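Home | People | Projects | Join In | Contact

Come teach our robot with your own two hands

Hi! I'm Rosário Garcia, and I run the hands-on side of the Millel project at the Astness lab. I'm looking for 20 people to come in during August and spend a morning or an afternoon with us putting small parts onto a board. If you like puzzles, model kits or fixing things at the kitchen table, please keep reading.

A bit about what we're doing. We have a two-armed robot that learns assembly from people. You sit down, you steer both arms and both hands through the job, and the whole thing gets recorded. Then we train on the recordings and see what the robot does alone. Pretty standard so far! The part I care about is who does the steering. In our first round everybody was a lab member, all of us had months of practice, and we moved in very much the same way. So for the second round we brought in 21 people who had never touched the system, and we trained a second model on their sessions only. On the peg task it did better than ours when we shifted the board a little. Their recordings were full of slips and second tries, and my best guess is that the model picked up how to recover from a bad grab. (My colleagues have other guesses, and we argue over lunch.)

That was one task and one group, so I'm not ready to make big claims. I want to know whether it holds up for the harder parts, the ones where both hands have to do something useful at the same time. That's where you come in.

You don't need any background in robots. You do need to be 19 or older, able to sit for a while with your arms moving, and okay with wearing tracking gloves. Left-handed people, please, please write to me, we had hardly any last time! If you took part in the earlier round I can't take you again for this one, sorry.

A session lasts three hours with two proper breaks. The first half hour is just practice and none of it gets used. After that you'll work through pegs, pins and some rounder pieces, in whatever order and style feels right to you. I won't correct your technique, even if I'm dying to. People drop stuff all the time and we just set up again and keep going.

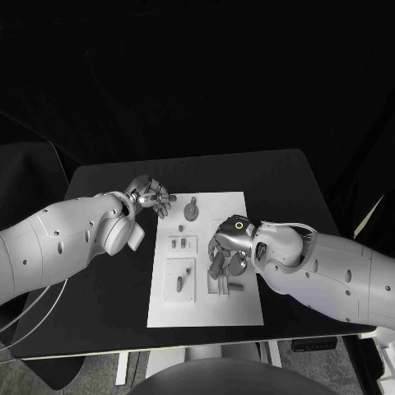 You'll get $98 for the session, paid the same day, and you still get all of it if you decide to stop early. We record the robot's movements, the glove data and the video from the robot's cameras. Your name is kept apart from all that, and you can ask me to delete your session any time before we start training. I'll go over the consent form with you when you arrive, and you can take as long as you want with it.

Sessions start at 9 a.m. or 1:30 p.m. in the Rebelo Building, ground floor, second door past the bike racks. Parking is a pain, so take the bus if you can.

To sign up, use the form on the Join In page and tell me which hand you write with and whether mornings or afternoons suit you better. I answer everything myself, so give me a couple of days!

Rosário

Recent items
Millel: what we learned from first-time operators
Open position: lab technician, part time
Vandano gloves: our fitting notes
Summer visitor hours at Astness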